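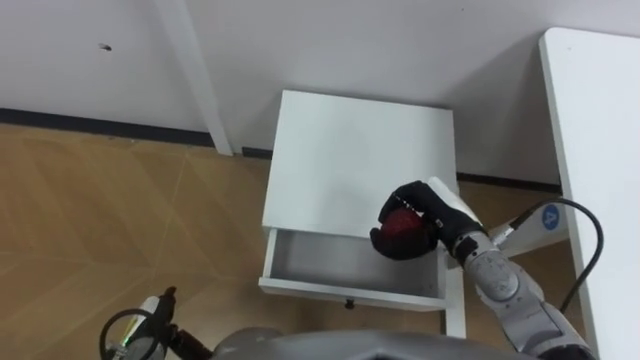
Session 6: Bedside storage, or why small drawers go wrong

Hi all, I've typed these up from my own notes, so forgive the bits where I wander off. We spent last time on wardrobes and I promised you something smaller. The humble nightstand it is!

Start with size. A nightstand gets a tiny footprint because it has to squeeze in next to a bed, and most of us then ask it to hold a lamp, a phone, a glass of water and three half-read books. The top fills up first. I did a home visit with Annelies Wouters in June (she takes the other section of this course) and we found a perfectly good drawer with one sock in it, while the top was piled so high that the lamp had moved to the floor.

So, the drawer. When I look at a small one I go through the same things every time. How far does it come out? A shallow drawer that only opens partway is fine for flat things and annoying for anything you have to fish out from the back. Where is the knob? One knob in the center is what you'll see on most small pieces, and it works well as long as you pull straight. Grab it from bed, lying on your side, and you're pulling at an angle – that's when cheap runners start to stick. Please try this at home tonight, lying down. I mean it.

Then height. Anything round or lumpy needs checking against the inside of the drawer, with the drawer shut. An apple is my favorite test, as those of you who had me last year will remember. If it goes in and the drawer still closes, you have room for a glasses case, a tube of hand cream, most alarm clocks. If it doesn't, think paper, chargers, tissues.

Color came up in the questions. Teun Desmet asked whether white furniture against a pale wall looks washed out. It can, a bit, but I like it in a tight room, and a dark knob or a dark baseboard gives your eye something to land on. Pale drawer interiors are handy too, you can find an earplug in there without turning the light on. Well, almost.

For next time: read the Leemans chapter on bedrooms, page 159 onward, and measure 2 nightstands, inside and out. Bring the numbers and a rough sketch. Work in pairs if you like. Sketches can be ugly, mine are.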